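4.2 Setting up an annexe on a powered site

1. Park the caravan with the awning side facing the site slab. Chock both wheels.
2. Extend the Fanstead awning to the third stop and lock the rafters.

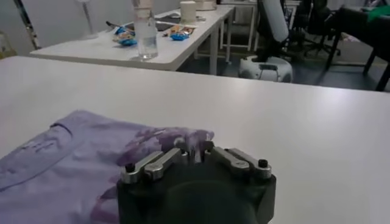

3. Slide the annexe wall into the sail track from the rear end.
4. Peg the corners at 30 degrees, then tension the ropes.

Note: Leave a gap of some 1000 mm to the neighbouring site.

Caution: Do not leave the awning out unattended in high wind. 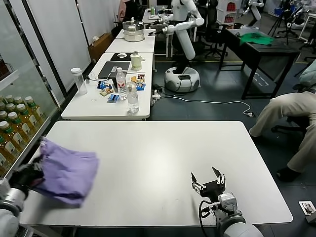 Lavender cloth on a white table.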